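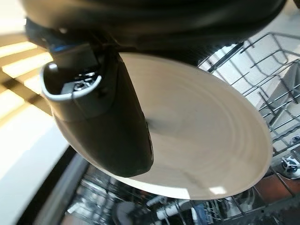

Plate at the dishwasher, Balaseck wrist view

Re: [chores] can they do dishes yet

On Sunday someone at Drerketti wrote:
> Dishwashers are solved. Our arm did 50 plates
> with no drops. What's left to talk about?

Solved for plates maybe. Same cream plate 50 times or a real sink load? Big diffrence. We ran 18 mixed loads on the Balaseck in July, 9 needed a person to step in. Mostly bowls and anything thin. Plates fine, slow though.

Tilt going past the upper rack is still the hard bit for us. Wires everywhere, finger covers half the plate.

Després log has 1,836 grasps, will put it up tonite if the upload works. Can you post yours? Failures too pls.

Dindberg bench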